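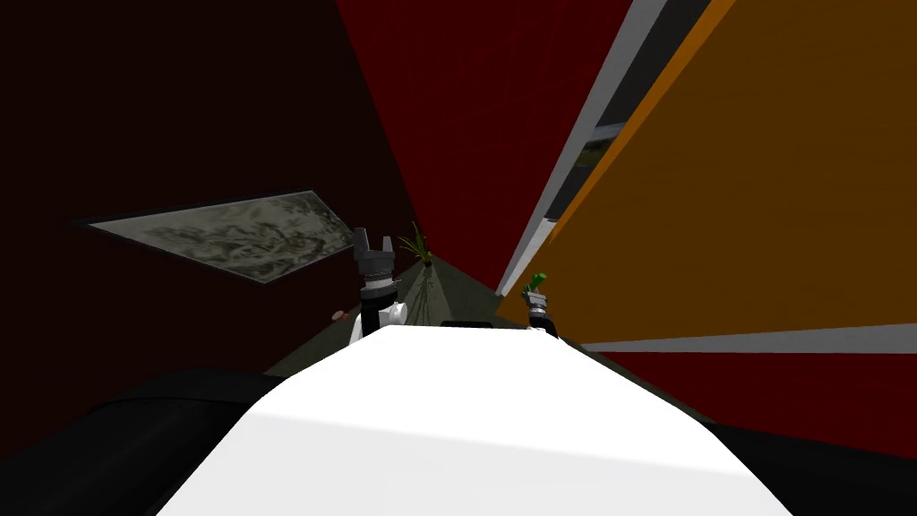 How to Mark a Prompt Book for a Musical

Last updated May 26, 2018

The prompt book is the working copy of the script from which the stage manager calls the show. These steps assume a printed script, a separate vocal score and a three-ring binder. The layout is the one used for the touring production of Tessier, with minor changes.

1. Prepare the pages

Copy the script single-sided onto three-hole paper. Place each script page on the left of the open binder and a blank cue sheet on the right. Leave a margin of 2 inches on the outer edge of the cue sheet. Insert the score pages for each song directly after the dialogue line that starts the music.

Use pencil until the final dress rehearsal. Cues move often during tech, and ink makes the page hard to read after the second change.

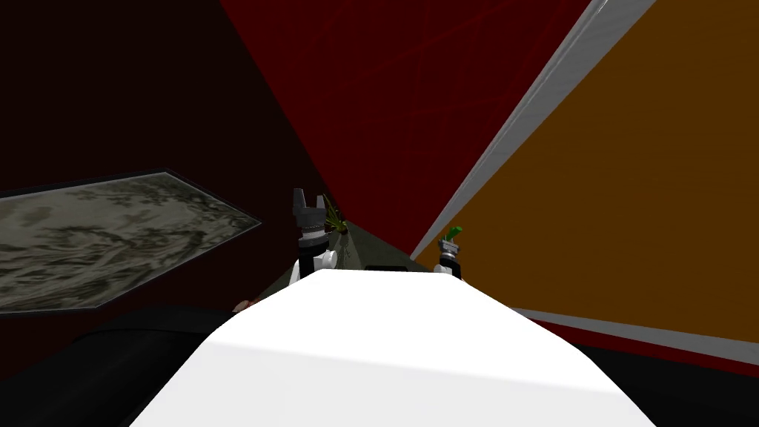
2. Record the blocking

Write blocking on the script page, next to the word on which the actor moves. Use the standard abbreviations: X for cross, DS for downstage, US for upstage, SL and SR for stage left and right. For dance numbers, note only entrances, exits and final positions. The dance captain keeps the full choreography.

3. Number the cues

Number light cues in steps of 5 or 10, so that new cues can be added between them. Give sound cues letters and fly cues their own series. Draw a straight line from the cue number to the exact word, beat or action on which it is called. In a song, tie the cue to a measure number and write the count beside it.

4. Mark standbys and warnings

Place the standby half a page before the cue. In fast music, count back eight measures instead. Group cues that fall close together under one standby.

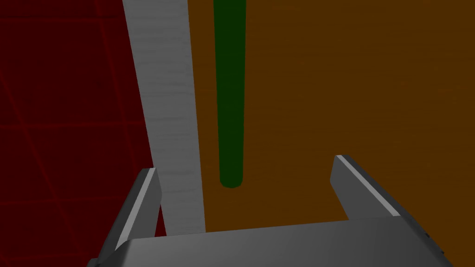 5. Check the book against a run

Call one full run with headsets off and a pencil in hand. Circle any cue that was called late. Didier Texier, who called Rutik on its first tour, also recommends having the assistant stage manager call one act from the book without help. Any cue the assistant misses needs a clearer mark.

Make a second copy after opening night and store it outside the theater. Update both copies whenever a cue changes.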